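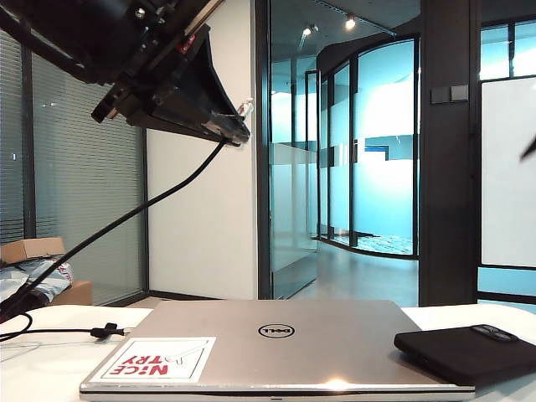

Gripper cable hanging loose, gripper drops out when the arm turns

cmadigan
Posts: 28
Looking for advice on cable routing. We have a single arm on a bench in the office, used for trying out pick routines before they go on the Tirnico line. Black gripper, wide scoop-shaped finger, small translucent insert at the tip. The cable hangs from below the gripper and runs off down to the left, well clear of the arm.
Since February the gripper has been losing its connection. The arm carries on, the gripper stops where it is and the controller logs fault 834. Unplugging at the controller end and plugging back in clears it, and then it comes back within a day. It nearly always happens when the wrist turns clockwise.
I have swapped the controller port and reloaded the config. No change.
Cathal Madigan, Broludero

stodge_r
Posts: 500
Cable. If it faults on wrist rotation and nowhere else, don't waste time on the software. A cable hanging free like that puts all its weight on the connector every time the wrist moves. Strap it to the forearm, leave a loop at the wrist and see if it stops.

penhallow
Don't agree with strapping it straight away. If the cable is already damaged you will be fixing a bad cable in place, and you'll make the bend tighter as well. Test it first. Power the gripper, hold the arm still, and flex the cable by hand a bit at a time starting from the gripper end. Watch the status page while you do it. Protective stop on, obviously, and keep your fingers out of the gripper.

stodge_r
Fine, test it first, but it still needs strapping afterwards. I have changed three of these on our Stodureck cell and every one had broken at the back of the connector. The jacket looked perfect on all of them.

millbank_tech
Which way is the loop going at the moment? With the cable dropping down one side of the arm it will be slack in one direction and pulling in the other. Put the wrist at zero, then turn it slowly to each end of what your program uses and look at the connector. You might not need all that rotation. We limited ours in the safety settings and stopped getting the fault on the old cable.

penhallow
Limiting the joint is worth doing but I wouldn't call it a repair. If there is a broken core in there it will go again.

cmadigan
Did the flex test this morning. Nothing along the length of the cable. Within 3 cm of the gripper connector I could get the status to drop out every time by bending it down. So stodge_r was right about where.
At wrist zero there is plenty of slack. Turning clockwise it pulls sideways on the connector well before the end of travel.
Is it worth re-terminating, or do I just buy a cable? Mac Carthaigh have them but there is a wait.

stodge_r
Buy one. Buy two.

millbank_tech
Re-terminating is all right as a stopgap if you have the correct plug and you can do a decent strain relief. You lose a bit of length, but from what you say you've got length to spare. I ran one like that for months.

stodge_r
And I have seen one done like that short out and take the wrist board with it. Your choice.

penhallow
When you fit the new one: first strap on the gripper body itself, close behind the connector, so the cable can't bend there. Then your loop, big enough for full rotation both ways. Second strap past the wrist joint, on the forearm. Hook and loop, not zip ties - people pull zip ties too tight and they cut in. After that follow the arm down to the base. Jog every joint slowly to its limits before you run the program, and check the straps haven't crept after the first shift.

cmadigan
Cable ordered, plus a spare. The arm is off until it comes. I'm not going to re-terminate. I'll set the wrist limit as well, the program doesn't need the last part of the clockwise travel.
One more question. The bracket behind the gripper has two free screw holes on the side. Any reason not to bolt a small P-clip there in place of the first strap?

penhallow
No reason, as long as the screws aren't long enough to bottom out. Get a rubber-lined one.

stodge_r
I'd still use a strap. Easier to get off when you're changing the cable.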